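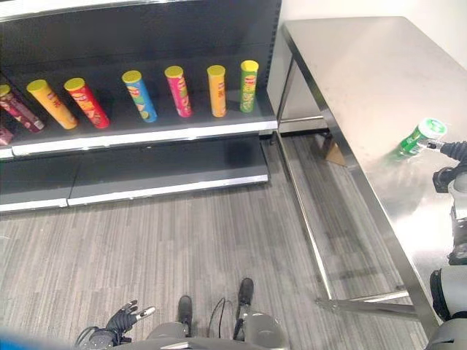 Facing up a shelf is one of the most satisfying jobs in a small shop, and I will happily talk about it all day! If you have taken on a village shop, a school tuck shop or a snack corner at the sports club, it's the quickest way to make everything look cared for. Tall round tubes of crisps are my favourite thing to practise on, as they show up every wobble. A red one and a yellow one leaning over, a blue one much straighter, then a gap before the pink — you spot it from the door, and so do customers. The good news is that a bay like this takes no time to put right.

What you need

A dry microfibre cloth and a slightly damp one
A tray or box to hold stock while you work
A strip of card cut to the depth of your shelf
Your price labels, if you're changing any

I use ordinary metal shelving with bays 900 mm wide. Mine came second-hand from Hemik, but the method is the same on any make. Allow 16 minutes for your first go.

Step 1: Clear and wipe

Take everything off one shelf at a time, never the whole unit (I did that once, ten minutes before opening, and I don't recommend it). Wipe the shelf from back to front, then run the damp cloth along the price strip. White strips show every fingerprint, so go over them twice. Dry the shelf properly before anything goes back. Give the back panel a quick dust too, especially on the lower levels.

Step 2: Check the tubes

Look at the date on the base of each one and put the shortest dates to one side, ready for the front. Press the lids down all the way round. A lid that has popped up on one side will make even a straight tube look drunk. Anything dented goes in the reduced basket.
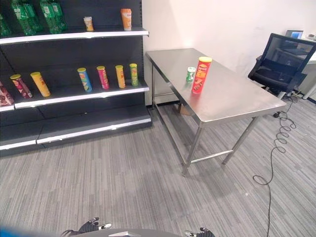
Step 3: Choose your colour order

Now the fun bit! Put the tubes on your tray and shuffle them about until you like the look of them. I go from warm to cool — red, orange, yellow, green, blue — with pink wherever it looks happiest. Some people prefer to put the best seller in the middle at eye level, and at our Triltness shop that did work better for the plain salted. Try both and see what your regulars reach for.

Step 4: Set the spacing

Stand the first tube at the right-hand end, with its base just behind the price strip. Leave 40 mm, then stand the next. Your card strip is handy here: mark the gap along one edge and slide it along as you go. If you have plenty of stock, close the gaps and build rows behind. If you're running low, keep everything at the front and spread it out evenly.

Step 5: Turn the labels

Crouch so your eyes are level with the shelf and turn each tube until the name faces straight out. Then step back to where a customer would stand and do it again. You'll always find one you missed.

Keeping it tidy

A tube that keeps tipping usually means the shelf slopes. Lay a spirit level on it and move the bracket if you need to. We had a whole bay at Undard that ran downhill, and one bracket in the wrong slot was the cause.

After that it's two minutes at closing time. Straighten, pull forward, turn the labels, and write down any flavour that needs ordering.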